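The toaster oven finally has a home, and it only took me until January to find it one. For the longest time it sat on top of the fridge, where I had to stand on a step stool to get it down – and so of course I never got it down, and every slice of cheese toast in this house was made in the big oven, which takes forever to warm up and heats the whole downstairs while it's at it.

So I cleared off the white table. I've been meaning to do it since before the holidays, and I won't tell you everything that had piled up there (mail, mostly, and a puzzle we gave up on, 1000 pieces and all of them sky). Once it was bare I got a little carried away and decided it should be the snack table, with the oven at the right-hand end and the rest of the space for plates and cups and whatever else gets used in the afternoon.

The play food got mixed in, which I suppose was bound to happen. It used to live in a Kultik bin under the stairs, but a bin under the stairs is where things go to be forgotten, and I'd noticed that the bananas and strawberries get played with so much more when there are real dishes nearby. A real colander beats a toy one any day! I remember washing pretend fruit in my grandmother's for entire summers, with the water running the whole time, poor woman.

I did go through the cups while I was at it and kept 2 colors out, a green and a blue, so that we can stop having the conversation about whose is whose. The pinkish-purple plate stays because I love it. It's too big for toast and I don't care one bit – it's exactly right for a pile of apple slices and crackers in the middle of the afternoon.

Next I want a shelf for the small plates, and maybe a hook for the dish towels. I'm still deciding about the colander, which I keep carrying back to the sink and then carrying out again.

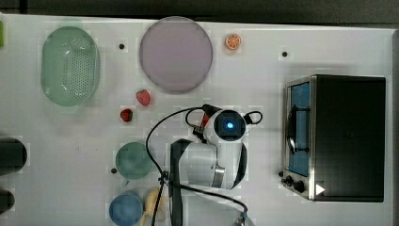

Mila wrote in the comments that her play food has lived in the kitchen for 5 years now, and that she still finds a strawberry in with the measuring spoons every time she bakes.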